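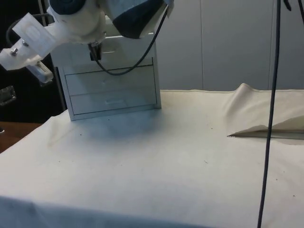 Small white cabinet, two drawers, both closed.

The small furniture page

Welcome to my little gallery. My name is Oana Cârstea and I collect small storage furniture, the kind that stands on a table and holds the things which have no other home. I started in May with one piece and now I am keeping notes on each of them, so that my friend Tomoyo Nishimura (she lives in Skondthorpe and wants to buy one too) can decide more easily.

The cabinet on top of the page is the one people ask me about most often. The finish is a light gray-white and the top surface shines a little. It has a thin frame around the front, which I find very elegant for such a simple object.

The two drawers are one above the other, with only a thin line between them. I like when drawers sit so close, it makes the front calm to look at.

Please look at the handles, they are not the same. The upper drawer has a recessed one near the middle, quite faint, and the lower drawer has a short horizontal one. If you search for a similar cabinet, ask the seller about this before you pay. I know one person who wanted a matching pair of handles and was disappointed.

A cloth under the cabinet is a habit I recommend to everybody. My own table at home has one long scratch from the time before I learned this, and the repair in the Pullilby workshop cost me 126 dollars. A plain cotton cloth, washed once, is enough.

What to put inside? For the upper drawer I suggest thread, buttons and small scissors. For the lower one, letters and postcards. Tomoyo wants to keep tea in hers, and I told her to use closed tins, or the next thing in the drawer will smell of tea for a year.

For cleaning I take a soft cloth with a drop of dish soap, then a second cloth to dry. I do not use polish on white surfaces, it made one of my older pieces a little yellow.

Page updated 6/14/20. The next gallery will be about boxes with lids.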